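Minutes of the Consumer Campaigns Working Group
Held 8/23/23, 6.30 pm, upstairs room and by video link

Chair: Pendo Lyimo
Minutes: Nassoro Lyimo
Quorum: met

1. Minutes of the previous meeting
Agreed with one correction. Under item 4, "boycott" to read "suspension of purchasing". The two terms have separate definitions in the campaign rules and should not be swapped.

2. Paria: petition on political donations
The petition asks Paria to publish its donations to parties and party-linked bodies once a year. NL reported 122 signatures from account holders. Signatures from people without an account are held on a separate sheet and will not be submitted.
The company's reply of last month was read out. It states that donations are "reviewed internally" and gives no date for publication. PL considered that this did not answer the question put. Agreed to write again, quoting the original wording in full and asking for a reply within 5 weeks.
Action: NL to draft, PL to sign.

3. Dandeo: shareholder resolution
Members holding shares directly may co-file. Members holding through a nominee account must first obtain written confirmation of voting rights. Two such confirmations are outstanding.
The draft resolution was taken paragraph by paragraph. Paragraph 3 was struck out as it named an individual director. Paragraph 4 was reworded to refer to "public policy statements made in the company's name". The supporting statement is over the permitted length and must be cut before filing.
Action: PL to circulate a revised text. Comments by return, on wording only.

4. Chege: request to join the supplier boycott
A request was received from a neighbouring group asking us to back its boycott of Chege. The stated grounds are the firm's advertising and its funding of a lobbying body. The evidence for the second ground is one press article.
Views differed. It was put that a joint action would carry more weight. It was also put that the rules require a primary source before any firm is named. The proposal to join was not carried. The proposal to defer until a primary source is supplied was carried.
Action: NL to inform the other group. 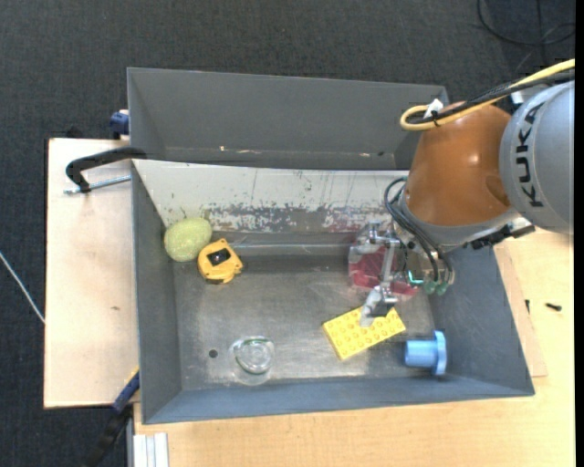

5. Surnenix: letter-writing
Roughly 70 letters have gone out to date. Replies are in standard form. Agreed that no further letters be sent until the template has been revised, as the present version cites a policy the firm has since withdrawn.
Action: NL to revise template.

6. Any other business
Members are reminded that statements to the press go through the chair.

7. Next meeting
September, date to be confirmed by email. Papers to NL 5 days beforehand.

Meeting closed 8.10 pm.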